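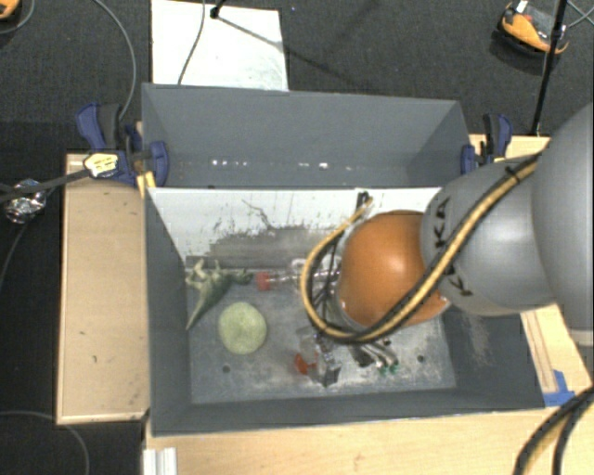

The arm over the sorting bin, Howlader shared workshop, Dridton.

Call for Participants: Bin Picking Build

The Howlader workshop invites applications from adults in Dridton and Mombridge to join the Landedora build, a member-run project in which a robot arm picks mixed items out of a clamped bin. Places begin in September.

Participants will work on gripper fingers, cable routing and test runs with toys, balls and clear plastic items. Basic hand-tool skills are required – programming experience is welcome but not essential. Each participant is expected to complete 40 hours at the bench. The position is unpaid; parts are supplied.

Applications, of one page at most, should be addressed to Parveen Haque, Build Coordinator, quoting reference 3847.

Related items
Workshop safety induction
Bench booking rules
Call for participants: Mombridge tool library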